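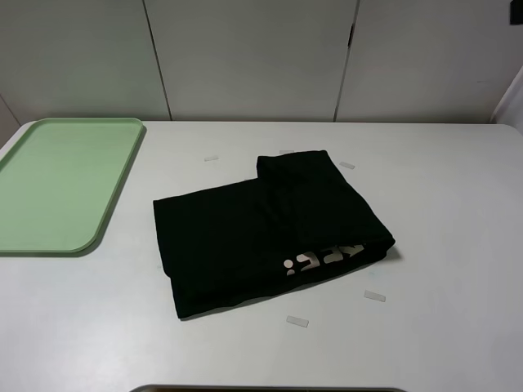 Mateja Ivanov wrote in to say the Talten table had outlasted two apartments, a puppy and a fondue night, and that her only complaint was the weight on the stairs. We passed this along to the table, which remains heavy.

Talten Work Table, white
Item 824

The Talten is a plain table for people who have tried the other kind. It has a top, legs and no opinions. It won't charge your phone, rise to meet you at dawn or tell you to stretch. You can sew at it, wrap gifts on it or spread out your taxes and walk away.

The finish is matte, so lamps don't glare back at you. Coffee wipes off. Red wine wipes off if you notice it before bedtime. Permanent marker is permanent, as advertised by the marker.

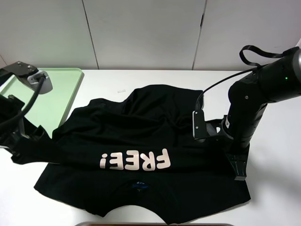
White top, black T-shirt. Shirt not included.

Assembly takes 16 bolts and one hex key, both in the box. Zorica Đorđević in our returns department asks that you look under the foam before calling her about the hex key. She is very patient until December.

Legs are sold in two heights, Rilon (sitting) and Virk (standing). They can't be mixed 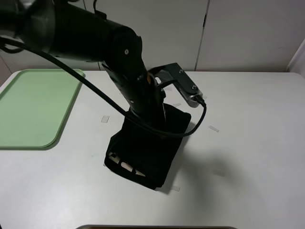

on the same table, though one customer tried and now owns a ramp. The Jareo drawer fits under either height and holds pens, tape and whatever you were looking for last week.

Ships flat in 2 boxes. They may arrive on different days.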